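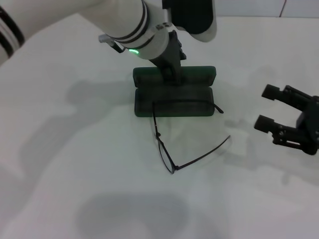

**Ticket:** glasses don't sit right in case, lid won't stay shut
**Opened by:** Annunziata Palumbo, Ultley front office
**Handled by:** Gerardo Piras
**Status:** closed, see bottom
**Item:** hard case, dark green, hinged lid. Black frames, clear lenses.

### Reported

> Case pops back open in my bag. I close it, it clicks, ten minutes later it's open and the glasses are in with my keys. 3rd time this week. Frames are from Furtado, case came seperately from Celari. Can I get a different case or is it me?

### First reply (Gerardo)

Few questions before I order anything:

- do you fold the left arm first or the right?
- cloth in the case too? where, under or on top?
- does the lid stay shut when the case is empty?

### Annunziata, 11:36

Empty it stays shut, yes. Cloth goes on top, folded up small. No idea which arm first, whichever. Lenses facing down I think, so they don't touch the lid.

### Notes

Empty = shuts fine. So hinge and spring probably OK. Leaning toward something inside pushing up on the lid. Suspects: cloth, arm tips, glasses in upside down.

Had her drop the case and glasses at my desk after lunch.

**Test 1.** Glasses in as she does it, lenses down, cloth on top. Lid closes but you have to press. Let go, back corner lifts a hair. Shook it over the desk, opened on the second shake. OK so it's real.

**Test 2.** Same but no cloth. Better. Still opened when I squeezed the sides like a full bag would.

**Test 3.** Flipped the glasses, lenses up, arms folded underneath. Left arm first, then right on top. No cloth. Closed with one finger, snap, stayed. Shook it a lot. Dropped it in my backpack with the laptop and a lunch box, walked to the Elum building and back. Still shut.

**Test 4.** Same as 3 but cloth opened out flat under the glasses instead of folded on top. Also stays shut. Good, she wants to keep the cloth in there.

**Test 5.** Right arm first. The arms cross higher on this pair and the curved tip of one sits up against the rim. Lid closes but feels tight. Wouldn't do it.

### What to do

1. Case flat on the table, lid all the way up. Don't do it one handed over the bag.
2. Cloth in flat, one layer.
3. Fold left arm, then right. Both all the way in.
4. Set glasses in with the folded arms down and lenses up. Tips should be inside the tray, not hooked over the front edge.
5. Close it. If you have to push, stop and open it again, something's sticking up. Don't force it, that's how you end up with a bent arm.

### Annunziata

Ok trying it. What about lenses scratching on the lid?

### Gerardo

They don't reach it. Put a sticky note across the lenses and closed the lid, note came out flat with no crease. If it worries you bring a second thin cloth and lay it over, just not the thick one.

Also tightened the left arm screw while I had them, it was flopping open by itself, which can't of helped. Quarter turn. If it loosens again take them back to Furtado, they have the thread glue, I don't.

### Annunziata, next day

Stayed shut all day, including the bus. Keys and glasses no longer together. Left arm feels much better too, thanks. Don't need a new case.

### Closing

Cause: packing order, thick cloth on top, loose arm screw. Case is fine. No replacment ordered. Reopen if it pops again when packed lenses up.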